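Three months with Ista Maps

29 December 2025

I moved over to Ista for all my navigation in September, after the old app on my phone stopped getting updates. I said I'd write up how it went, so these are my notes.

Search is the weak part. Typing in a street name usually works, but shops and surgeries are hit and miss. It put the Kolev garage on the wrong side of the ring road, and when I reported it the pin moved within a week – to a field. It's right now.

Offline maps are much better. The whole Zurkport region came to 732 MB, and I drove to Cernislow and back with mobile data switched off without losing the route. That's about 100 miles each way, with 71 of them on roads where I never get a signal anyway. The old app used to give up at the first reroute.

Battery use is fine on a charger and poor off it. Walking directions are a bit slow to turn the map round. Spoken directions are clear, although it reads out road numbers in full, so the 2857 becomes "two thousand eight hundred and fifty-seven" every time. There is a setting for this under Voice, then Advanced, and it didn't do anything on my phone.

Transit times are still missing for most of the towns near me. I've kept the bus company's own app for that.

I'll stay with Ista for now and look again when the next big version is out.
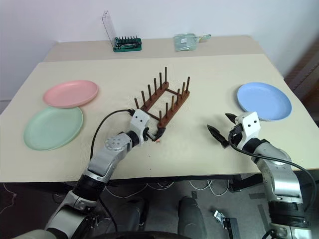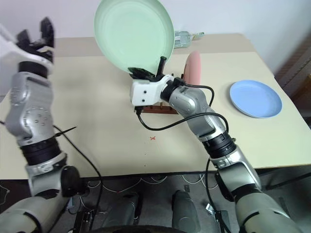 The wooden dish rack, two views.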